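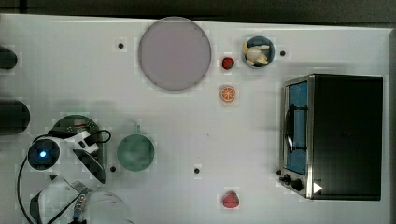
The gradebook that ate March

Peter Brabec had 42 tabs open when I called. Most of them the same course page, he said, different sections. He runs online learning at Brurkoda, a two-campus college with 800 students and one help desk, and the help desk is mostly him.

They moved to Trekia over winter break. New course platform, new logins, new everything. Logins were fine. Quizzes, fine. Then midterm grades came due and the weighted categories went sideways. Extra credit counted twice in some sections, not at all in others. A nursing instructor spotted it first, at 6 a.m., and sent an email with no greeting.

"I read it standing up," Brabec says. "Then I sat down."

The cause was dull. The old system stored a blank grade as nothing. Trekia's importer read blank as zero, unless the instructor had touched the cell, in which case it left it alone. So 3,147 grades had to be checked by hand, one section at a time, against exports someone had luckily kept on a shared drive.

Chauhan, the consulting outfit that handled the move, wrote a script in the end. It found the bad cells. It did not fix them, instructors had to approve each one. Some did it over lunch. Some needed three reminders and a visit to there office.

What would he do differently? Run one real course start to finish, with messy grades in it, before moving the rest. Ask the adjuncts, who keep the strangest spreadsheets. And freeze the old site for a full term insted of two weeks.

Brurkoda is now looking at Fostico for attendance, a seperate tool that plugs into the gradebook. Brabec has asked for a test copy first. Still waiting on it when we spoke. He had closed a few of the tabs by then.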